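December, notebook for the photo class room at Hulside

Exposure handout redone before the evening group. The old one put aperture and ISO on the same page and people mixed them up, so they're on separate sheets now.

Tried the window exercise with the Ukia lens, the one that came back from Romaniuk. Focus ring is smoother than it was. At f/2 it still hunts in low light, and I'd rather students start at f/4 anyway. Two test sets, both at ISO 300-something on auto, then locked by hand. Auto drifted between shots, so I want the class to lock it from the start.
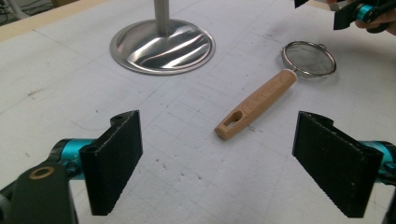
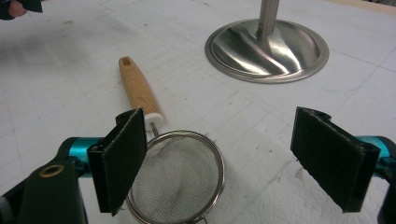 White tabletop with the pale grid lines, both shots.

White balance: daylight preset near the window, custom card for the back half of the room. The overhead lights go green on skin if you leave it on daylight — worth showing on purpose, one bad portrait next to one good one.

Printed 300 sheets for the Troltham weekend. The paper is thinner than last time and marker bleeds through, so pencils only.

Still to do:

- charge the spare batteries
- shorten the shutter speed talk, it ran over again
- find the missing gray card
- ask Troltham if their blinds close all the way

Moving the "kids in motion" part to after the break. 1/500 outdoors, and let them shoot for a while before looking at any screens.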